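Ovlow Folding Voting Booth, Pellis Series

Every democracy on earth has a theory of the secret ballot. Fewer have a decent piece of furniture for it. The Pellis is ours: a one-person folding voting booth with a writing shelf, privacy wings on three sides and legs that stay where you put them, even on a gym floor waxed by someone with ambitions.

We build it for towns, union locals, school districts, homeowners' associations and any other body of people who have agreed to disagree on paper. It has been used for mayoral runoffs, and also for a dispute over a shared driveway that drew better turnout than the mayoral runoff.

Why a booth at all

There is a school of thought that says you can hold a vote with a clipboard and a cardboard box. You can, and then you can spend the rest of the spring hearing about it. A voter who thinks a neighbor saw the ballot will vote the way the neighbor likes and resent both the neighbor and you. Open societies run on a certain amount of closed space.

The secret ballot was once a novelty, and it had plenty of respectable enemies who held that an honest man should be glad to declare his choice in front of his landlord. The landlords were especially firm on this point. We think about them whenever a customer asks if the side wings could be a little shorter to save on shipping.

The wings will not be getting shorter. 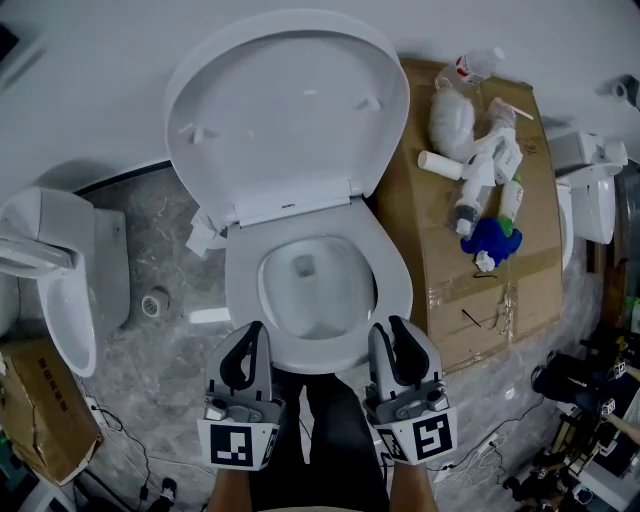
Setup

One adult can open a Pellis without tools. Pull the legs out until they click, stand it up, fold the wings forward and drop the shelf onto its catches. Pick a wall if you have one. Booths should face away from windows, mirrors and the table where the candidates' cousins tend to gather.

Leandro Marín, who designed the leg catch, would like it known that the click is deliberate. Earlier versions closed silently, and poll workers kept opening them again to check.

The shelf is set at a slight slope so pens roll toward the voter. If you use the pen cord, thread it through the hole at the left or the right before the shelf goes down. Doing it afterward is possible and builds character.

What comes in the carton

One booth with attached shelf
Four legs, already fitted
Pen cord and clip
Spare leg catch
Instruction card, large print

Ballots, pens and public trust are supplied by the customer.

Specifications

Weight: 11 pounds
Shelf load: 8 pounds, meaning a ballot, a pen and a resting elbow, but not a toddler
Wings: corrugated plastic, gray, wipe clean
Storage: folds flat, stacks on its side
Accessible version: the Pellis Low, with a wider opening and room for a wheelchair under the shelf

Printing on the wings

We can print arrows, a booth number or plain instructions in any language you send us. We don't print party colors, slogans, candidates' names or flags bigger than a postcard. Chutima Chuensuk handles print orders and has turned down requests from every point on the spectrum, including one from a man who was running unopposed.

Orders and rental

Sombatkul stocks the Pellis for the western states and Skonia for everywhere else. Both keep booths for rent, up to 300 at a time, and both will ask for your election date before they ask for your name. Rentals for March town meetings go early. Buyers of 800 or more should call, partly for the discount and partly so we can sit down.

Returned rentals are wiped, checked and repacked. Please remove the stickers. We know you voted.

Page updated December 30, 2018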